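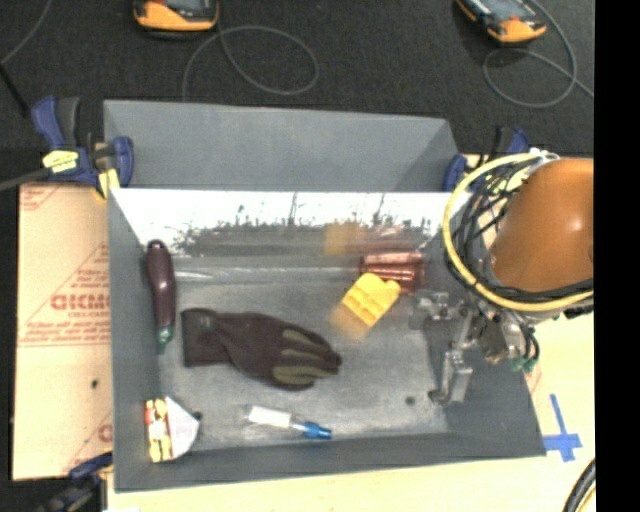

4. Setting up your first campaign

Before you start, finish section 3. Charvát will let you build a campaign without a verified sender, and it will let you schedule one too. It just won't send it, and the notice about this goes to an inbox you probably set up in October and have not opened again.

You need:
Editor rights or higher
A contact list with at least one person on it other than yourself
The approved brand name, spelled the way Legal spells it

4.1 Create the campaign

1. Sign in and choose Campaigns > New.

2. Type a campaign name. Customers never see it, but your coworkers do, for years. "Final" is a poor choice. "Final 2" is taken.

3. Pick a brand from the list. If you manage only one brand, the list still appears and you still have to pick it.

4. Choose a goal: Awareness, Clicks or Replies. The goal decides which numbers show up on your dashboard. It has no effect on what readers do.

Note: You can change the goal until the first message goes out. After that the field turns gray and stays gray.

4.2 Choose your audience

1. Open the Audience tab and select a list.

2. Set the send limit. New accounts are capped at 1,000 messages a day. To raise the cap to 2,000, ask your account owner to fill in the form under Settings > Limits.

3. Turn on Skip Recent. This leaves out anyone who heard from you in the last 11 days. Lists imported from Gromard arrive with it switched off, whatever you had before.

4. Click Preview Audience and read a few of the names. If the whole sales department is in there, you have picked the test list.

Caution: Do not merge a list of unsubscribed contacts with an active one. Charvát treats the newest record as the true one, and a merge makes every record new. Everyone who asked you to stop will hear from you again, and they will write back.

4.3 Write the message

1. Open the Message tab. Enter a subject line, then a preview line. If you leave the preview line blank, mail programs fill it with the first words they find, usually "View in browser."

2. Add your text. The tone meter on the right rates it from Cool to Warm. Three exclamation points will push any text to Warm, including a price increase.

3. Insert name fields with the Personalize button. Fill in the Fallback box every time. Without it, contacts who have no first name on file are greeted with "Hi ,".

4. Put any claim that needs proof ("fastest," "most loved," "number one") in a Claim block and attach the source. Campaigns with an empty source field go to the reviewer, who will ask you for the source.

4.4 Send for review

1. Click Request Review and choose a reviewer. The default is whoever set up the account, even if that person has since left.

2. Wait for the status to change to Approved. Clicking Refresh is allowed.

3. Make no edits after approval. Changing so much as a comma sets the status back to Draft and sends the reviewer a fresh request.

4. Choose Send Now or Schedule. Times follow the account's time zone, shown in small type under the button.

Note: Cancel works until the progress bar appears. Once you can see the bar, the button is still there, but it only closes the window.

Section revised 2024-05-16 by Jarmila Sokol. Send corrections to Janka Doležal, with the step number in the subject line.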